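Blue hydrangeas and a very patient robot arm

Hadi Tarawneh is talking before I have my coat off. His student team has a name (Rukden), a group chat with far too many messages in it, and a corner of the college workshop that smells faintly of floor polish. What they don't have is much time. The Cenix student challenge is in June, and they want their flower handling to be the best thing in the room.

"Everyone goes for blocks and cups," he says. "Blocks are lovely! You know where a block is. A leaf is different every time you put it down."

There are 12 of them in the club, most in their second year, and the idea came from Hadi's evening job helping out at a florist's called Barros. He spent a whole summer sorting artificial stems there and began wondering how you would ever explain the job to a machine.

"You pick by the stem. That's the first thing they tell you in the shop, and it was the first thing we wrote on our board as well." 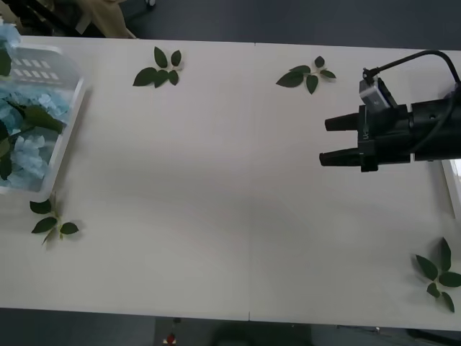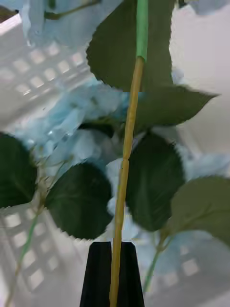

Page last changed: June, 7.12 pm

I ask about the view from the wrist, which he clearly adores. "It's so close in! You get the stem between the fingers and then just leaves, leaves, petals, more leaves. We argued for a week over whether a person could steer by it, never mind a program. Then one of the first years sat down and had a go, and she was better than any of us."

The club has logged 361 attempts so far, each with notes on what went right and what didn't. The target is 300 good ones before the challenge, and Hadi won't tell me how many of theirs count as good. "Fewer than I'd like," he says, laughing. "But the notes on the bad ones are brilliant reading."

Leaf sprigs on a bare table are their favourite argument. Some of the team would start every practice with them, while Hadi prefers going straight to the flowers, where everything overlaps. They have agreed to do both, and to stop for tea at seven.

Their software is a student-written package called Trunov, now on version 7, and he is keen to show me the newest menu. It has a button marked "again". He presses it twice while we're talking.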